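Workshop Tips: Choosing Gripper Fingers for Small Wiring Jobs

By Mei-kuen Fung
12 Nov 2022

We use cookies to remember your settings and count visits. Accept | Manage

Wires are harder to pick up than blocks. They bend when touched, they roll out from between smooth fingers, and the end you want is rarely pointing the way you want. I spent most of March trying different fingers on the bench arm at our shop in Nustcombe, and these are the notes I keep going back to.

Start with the fingers you have

Plain flat fingers are fine for a first try. Close them with nothing in between and hold a flashlight behind. If light comes through at the tips, thin wire will slip there no matter how hard you squeeze. Shim the mount before you buy anything.

I compared three sets: the flat ones that came with the Norneo gripper, a narrow pair from Stalteck, and a soft rubber pair printed by Kwok. Each set got 20 tries at the same pick, with the harness put down by hand in a new position every time. The flat set managed 14 and the narrow set 16. I stopped scoring the rubber pair partway through, as the tips folded under and dragged the wire along.

Add grip in small amounts

A strip of cloth tape on the inside face helps more than extra force. Keep it off the top edge, where it catches on connectors. Change it when it goes shiny. Foam holds well but hides the wire from a wrist camera, so I only use it for boxes and bottles.

Pick the right part of the harness

Go for the wire a short way back from the terminal. Grabbing the metal blade twists it in its sleeve, and a bent blade will not seat. On a harness like this one, with red and black wires ending in spade terminals and a twisted yellow-green pair going to a white plug, decide which end goes first and approach that one. If the loops cross, have the arm nudge them apart before it closes on anything. A label sleeve makes a good landmark for the camera.

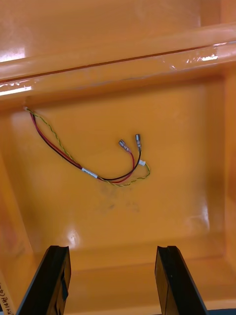
Deal with glare before you blame the camera

Glossy plastic throws ceiling lights straight back. Turn off the lamp directly overhead and light the work from the side, through a sheet of baking parchment if that is what you have. Lock the exposure by hand. Auto exposure will darken the whole view to save one bright spot, and the black wire is the first thing to disappear.

Wipe the plastic with a damp cloth now and then. Gray smudges can confuse a simple edge finder.

Set the controller slow

Run the last inch of the approach at the lowest speed you can stand. Set the closing force low as well and raise it one step at a time until the wire stays put when you tug it. Write the number on tape and stick it to the controller. Mine has done over 3,000 closings on the same setting.

Keep a spare set of fingers

Screws strip and tips chip. Store each pair together in a bag with its own screws, marked left and right. Mixing pairs from different sets gave me a gap at the tips again.

Next time I will try the narrow fingers with a side camera added.

Share 16 | Comments 3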